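Mundach bin-picking cell: pre-run checklist, with comments
Grestton lab, February revision

Go through this before every block of 100 picks. Mark each line OK, FIX or N/A and initial the sheet.

BIN AND TABLE
1. Bin square to the table. OK
2. Clamps tight at the rim. OK
Comment: Give each one a proper tug. A bin that creeps a quarter inch spoils the calibration for the whole block, and we lost 30 good picks that way on the Stutgate set.
3. Floor of bin free of grit and tape scraps. OK
Comment: Scratches are fine, leave them! The model should see worn metal.

ARM AND CABLES
4. Cable bundle tied, loop clear of the gripper through full wrist rotation. OK
5. Hose free of kinks. FIX
Comment: Slight flat spot close to the fitting. Swapped before the run.
6. Pendant within reach, stop button tested. OK
Comment: Test it with the arm moving at slow speed, then reset. No test, no run.

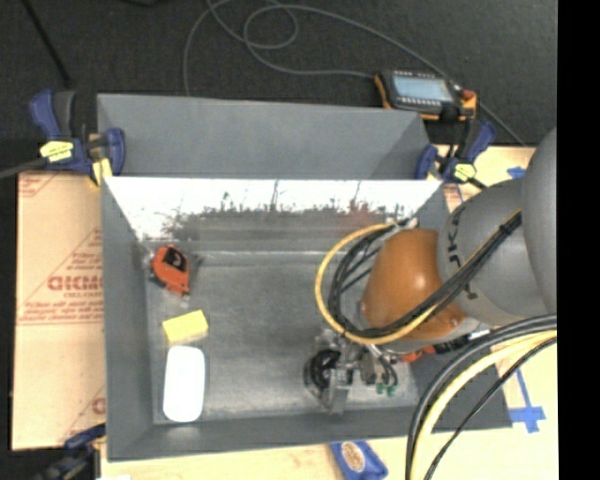 ITEMS IN THE BIN
7. Objects match the pick list. OK
Comment: Tape measure, yellow block and the smooth white piece all on the left side. I love this layout – the block and the white piece are nearly touching, and close pairs are where the old model fell apart.
8. Lighting checked on bare metal. FIX
Comment: Strong reflection on the far wall, and the white piece is so bright it shows hardly any surface detail. Lower the lamp one notch, but keep a few bright examples in the set.
9. Layout changed after every 4 picks. OK

RECORDING
10. Free disk space for the full block. OK
11. Failed grasps saved and labeled. OK
Comment: Please don't delete these. Misses taught the Zupan grasp model more than any clean run we've fed it.
12. Running total entered on the sheet. OK
Comment: Roughly 400 usable examples so far, great pace!

Open items: spare hose, lamp bracket, fresh label sheets.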